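Kitchen Walkthrough Checklist, Jendadow House, Unit 321
Counter, sink and small waste. Checked by Elin Kemeys, comments by Elin and Hywel Mostyn. November 2022

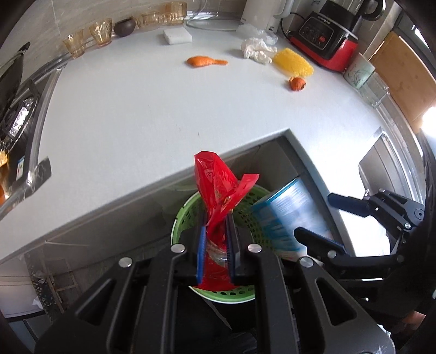 1. Counter surface
Raised front lip intact, no chips: OK
Food scraps cleared: TO DO
Comment: I love this counter! It's wide, it's white, and crumbs have nowhere to hide on it. A couple of pieces of carrot were still out at the time of the check, so please get those into the food scraps before wiping down. The gray lip along the front catches drips nicely, but run a cloth along the inside of it too, all the way to the corner.

2. Sponges
Scrubbing sponge and cleaning sponge kept apart: OK
Stored where they can dry: PARTLY
Comment: Yellow one for scrubbing, white one for wiping, and I'm thrilled to see both in the kitchen after last time. The white one has a good spot back by the wall. The yellow one was sitting out among the carrot bits, so rinse it, squeeze it hard and stand it on edge. Replace both at the start of the month.

3. Green basket
Holes clear on side and base: RECHECK
Not overfilled: RECHECK
Comment: Such a handy basket, and the light green makes it easy to find under the counter edge. Bags and tins go in here during cleanup and then out to sorting. Hywel asks that it gets a proper scrub with hot water once it's empty (an old toothbrush is great for the little holes).

4. Bags and wrappers
Empty bags off the counter: TO DO
Comment: The red plastic bag goes to the basket. There was also something white and crumpled beside the yellow sponge. Tissue or plastic, check before you toss it, they go in different bins.

5. Tins
Rims checked for sharp edges: RECHECK
Lids sorted separately: N/A
Comment: White and blue tin, a really nice size. If it's empty, feel around the rim with a cloth, never bare fingers. Şükran Çınar would like clean ones for seed storage, so ask her before they go out!

6. Glasses and teapot
Set back from the front edge: OK
Free of chips and cracks: RECHECK
Comment: The amber cups lined up against the wall with the little brown teapot look gorgeous, and the back of the counter is the safest place for them. Pick each one up and turn it in the light, the ribbing can hide a hairline crack.

Follow-up
Items 1, 2 and 4 by whoever cooks next. Items 3, 5 and 6 with Hywel at the next walkthrough. Signed sheet goes in the Kuvwood binder.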